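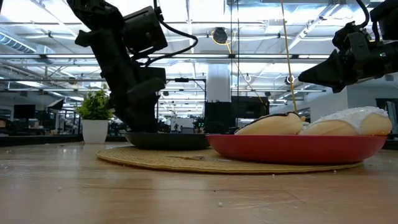

Call for contributors – the Urnar sound and video project

Quick one as we're short on time. Urnar is a small online project, recordings plus short films plus a website that badly needs updating. Run by two of us in our spare hours (Erick Barasa on audio, Femi Bassey on everything else). We want people who make stuff on the side. Day job, no day job, between jobs, all fine.

What we need for the July round:

Short pieces, 2 to 14 minutes. Spoken word, field recordings, songs, video diaries, whatever you've got half finished. Theme is "after work", take it loosely. Last time we ran 13 pieces and would like more than that.

Also one person to help with editing. Needs to know their way around any audio software, we don't care which. Evenings mostly, from home.

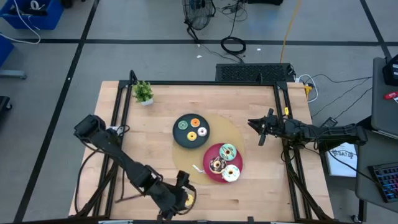
The editor gets a flat fee of $95 per finished piece. Contributors get a share of whatever the download page brings in, so not much – sorry, better to say it now. You keep all rights to your work and can pull it from the site whenever you like.

No degree, no showreel, no references. First timers very welcome. If you sent something for the Brallholm series and didn't hear back, please send it agian, that inbox died and we lost a bunch.

There's a listening night in Suvholm once the round is up. Come if you're close, starts 7 pm, bring a chair if you have one. Travel not covered.

To apply: use the contact form, put JULY in the subject line. A link is better then an attachment. Couple of lines about you, no resume. For the editing job add one thing you've edited and tell us which evenings you're free.

Questions about sound files to Erick, anything else to Femi. Replies may be slow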